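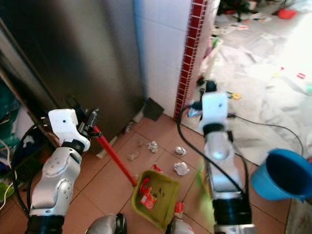 Progress report — hopper weighing and sensor replacement, Dudine site

Home | Projects | Reports | Contact

Period ending 27th October. Short one, we are mid-install and I'm writing between shifts.

Where we are

Hoppers 2 and 3 are on the new compression cells. Hopper 1 still on the old ones, parts late. Janura shipped the mounting kits without the lift-off bolts and we lost most of a week to that. Bolts are here now. Kits complete, checked against the packing list.

Wiring to the summing box done for both finished hoppers. Shielded cable all the way, grounded at the box end only. Old conduit was full of dust and one run had to be pulled twice.

Calibration

Dead load zeroed, then test weights in steps up to 600 kg, up and back down. Hopper 2 came back to zero clean. Hopper 3 did not — small offset every time, always the same direction. Traced it to the fill pipe, which was touching the hopper flange and carrying part of the load. Flexible sleeve fitted, rerun, fine now. Worth looking at the same spot on hopper 1 before we spend time on the cells.

Corner trim on hopper 3 still to do. One cell reads higher then the other two, inside the limit but I would like it closer.

Data logging

The logger has 1097 batch records since switchover. Charpentier asked for them as plain spreadsheet files, first set is sent. Timestamps in the early ones are an hour out (clock setting, corrected). No batches missing.

Money

Spend is inside the October figure. Extra freight on the bolts is being argued with Janura, not charged to the grant so far. The flexible sleeve came out of the small parts line. No change to the total asked for.

Problems still open

Temperature drift on hopper 2 overnight. Could be the cell, could be sun on the west wall in the afternoon. Logging both before touching anything.
Junction box lid seal, wrong size, replacment ordered.
Cemport want the indicator moved to eye level. Needs a longer cable, not priced yet.

Next

Hopper 1 strip-out, then install and calibrate same as the others. Corner trim on 3. Operator training after that, one session per shift, Cemport to confirm the room. Full calibration sheets go with the next report.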